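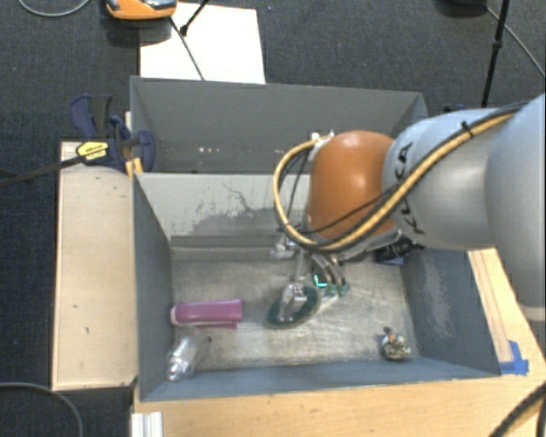 Jelena Skoko
Bestand und Behälter, Lager Skalitz

Januar, kurz nach sieben Uhr abends

Ich bin zu Hause, die Füße liegen auf dem zweiten Küchenstuhl, und ich muss das jetzt aufschreiben, bevor ich es wieder vergesse: Die grauen Kisten bleiben! Alle! Heute früh stand das noch auf der Kippe, im Entwurf für das neue Jahr war schon eine Zeile »Ersatz Behälter« drin, und ich habe beim Zähneputzen überlegt, wie ich das verhindere. Am Ende musste ich gar nicht viel reden. Zwei Blicke auf die Preise, einer in die Kisten, fertig.

Ich weiß, dass andere Leute sich über andere Dinge freuen. Aber ich mag diese Kisten wirklich. Sie sind oben offen, die Wände gehen schräg nach unten, und man sieht sofort, was drin liegt, ohne Deckel, ohne Klappe, ohne irgendein Fenster, das nach zwei Wochen blind ist. Und dann die Böden! Der Boden von der vorderen ist so abgenutzt, dass er fast schon wieder schön ist, lauter feine Streifen und Schrammen, und dazwischen spiegelt es ein bisschen. An der Rückwand ist der Lack an einer Stelle abgeplatzt, eher in der Mitte und darunter, dunkler als der Rest, mit dünnen Kratzern daneben. Rechts ist die Wand hell abgerieben. Links dagegen fast nichts, einfach glattes dunkles Graublau. Ich könnte Stunden darüber nachdenken, warum das so ungleich verteilt ist, und ein paar Minuten davon habe ich heute auch genommen, mit dem Kaffee in der Hand.

Die Kisten kamen damals von Van den Broek, gebraucht schon, mit Aufklebern, die ich noch mit dem Föhn abgelöst habe. 127 Stück laut Lieferschein, der Lieferschein hängt immer noch bei mir über dem Tisch, inzwischen so vergilbt, dass man die Unterschrift nur noch ahnt. Neue wären glatter, klar. Sie wären auch heller. Aber wer einmal eine Lieferung neuer Behälter ausgepackt hat, mit der ganzen Folie und dem Geruch, der lange in der Halle hängt, der versteht mich vielleicht.

Heute war außerdem der Tag der bunten Sachen. Das ist mein Name dafür, im Plan heißt es »Sichtung Mischware«, was so klingt, als würde man Schrauben sortieren. Dabei ist es das Gegenteil von Schrauben! Die Mischware ist alles, was keine eigene Reihe hat, und seit der Übernahme aus Vurnside sind das 487 Artikel, von denen ich bestimmt die Hälfte noch nie in der Hand hatte. Ich kippe gern ein bisschen davon aus, lege es auseinander und schaue mir an, welche Farben da plötzlich nebeneinanderliegen.

Das Rosa-Lilafarbene zum Beispiel. Länglich, an einem Ende rund mit weißem Rand, am anderen gerade, und es lag quer auf diesem zerkratzten Boden wie ein Bonbon auf einer alten Herdplatte. Daneben das Grüne, oval, so ein ganz dunkles Grün, schräg liegend, mit etwas Glänzendem obendrauf. Zwei Farben nebeneinander, mehr braucht es manchmal gar nicht. Das gerade Ende zeigte genau auf das Grüne. Ich habe mich so darüber gefreut, dass ich es gleich in mein kleines Heft geschrieben habe: »Rosa zeigt auf Grün«. Was ich mit solchen Notizen später will, weiß ich nicht, das Heft ist jedenfalls bald voll.

Was mir dabei wieder aufgefallen ist: Auf Grau sieht einfach alles gut aus. In den weißen Wannen vom alten Standort haben dieselben Farben müde gewirkt, und alles Helle war praktisch unsichtbar, da habe ich einmal einen halben Vormittag nach einem cremefarbenen Teil gesucht, das die ganze Zeit vor mir lag. Auf Grau geht das nicht so leicht. Der weiße Rand an dem Lilafarbenen sprang mich richtig an. Für morgen will ich mir deshalb die hellen Sachen vornehmen, Beige und Weiß und dieses komische Zartgelb, und die alle einmal nacheinander auf einen grauen Boden legen. Vielleicht brauchen wir dann die ganze Frage mit den farbigen Einlegern nicht mehr. Die Muster dafür liegen seit dem Herbst bei mir im Regal, hübsch sind sie ja, vor allem das Ziegelrot, aber sie rutschen.

Zum Mittag gab es den Rest Linsensuppe, und danach habe ich die Liste neu angefangen. Ich wollte sie erst nur ergänzen, aber die alte Sortierung (nach Eingang) hat mich so geärgert, dass ich eine frische Tabelle aufgemacht habe, mit Farbe als erster Spalte und Form als zweiter. Was für eine Wohltat! Rosa, lang. Grün, oval. Man liest es und sieht es vor sich. Bis zu 2000 Zeilen passen in die Vorlage, da kann aus Vurnside noch einiges kommen. Für »glänzt« habe ich eine eigene Spalte gemacht, mit Ja und Nein und »teilweise«, und das »teilweise« kommt ständig vor. Durchsichtig oder silbrig ist noch so eine Sache, das kann ich von oben oft gar nicht entscheiden, da steht dann ein Fragezeichen. Ich mag Fragezeichen in Tabellen. Sie heißen, dass man später noch einmal hingehen darf.

Geschafft habe ich 40 Zeilen. Das klingt nach wenig, aber bei jeder habe ich nachgedacht, und bei »Pflaume oder Beere« sogar ziemlich lange. Ich habe mich jetzt bei dem einen für »Rosa-Lila« entschieden, mit Bindestrich, das ist feige, aber richtig.

Am Nachmittag noch kurz mit einem Lappen durch die Kisten in der hinteren Reihe. Die Schrammen gehen natürlich nicht weg, sollen sie auch nicht. Bei einer hatte ich kurz Lust, die Stelle mit dem abgeplatzten Lack auszubessern, ich habe sogar schon im Schrank nach dem Topf geschaut. Der Topf war da, der Deckel saß bombenfest, und da habe ich es als Zeichen genommen. Die Stelle kennt man doch inzwischen! Ich erkenne mehrere Kisten nur an ihren Kratzern, das wäre ja ein Jammer.

Auf dem Heimweg habe ich im Bus weiter über die Spalten nachgedacht und bin eine Haltestelle zu weit gefahren. Macht nichts, es war trocken, und in der Bäckerei an der Ecke hatten sie noch zwei von den Mohnschnecken. Eine ist schon weg, die andere liegt auf dem Teller neben mir, rund mit weißem Zuckerrand, und ich musste lachen, als ich das gesehen habe.

Für morgen: helle Sachen, Lappen mitnehmen, neues Heft kaufen (kariert, das linierte war ein Fehler), Ziegelrot zurück an den Absender. Und in der Tabelle die Spalte »Form« breiter ziehen, »länglich, ein Ende gerade« passt sonst nicht rein.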